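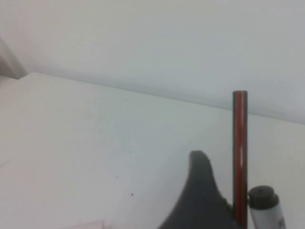 Tươi Nông talks fast when the subject is grasp planning, and faster still when it's the part she rewrote this spring. Her planner, Plulliven, decides how a gripper should approach thin upright things that stand close to other things. Pens, rods, markers, anything skinny with a neighbor.

"I love these," she says. "A box in the middle of a table is fine, we've all done the box. Put a marker right beside a rod and suddenly the fingers need somewhere to go, and your planner had better know where that is!"

The old version treated each object alone and checked for collisions at the end. It would come up with 77 candidate grasps and throw nearly all of them out. Plulliven now looks at the free space first and builds the approach from there (she draws this in the air with both hands, twice). Most of the time it keeps 6 candidates, and planning takes 45 milliseconds.

Perception was harder. A wrist camera gets very close to the work, and the robot's own finger covers a good part of what it needs to see. "So we mask the finger out, and we remember what was behind it from a moment ago. Hà did that part, the memory. I was so happy when I read her code. It's tiny!"

The tool they use to replay runs is called Rimness, and Nông opens it several times while we talk. She can stop on any step and ask the planner why it turned a grasp down. Glossy objects still give it trouble, and she has four ideas for that. She wants to start with the depth filter.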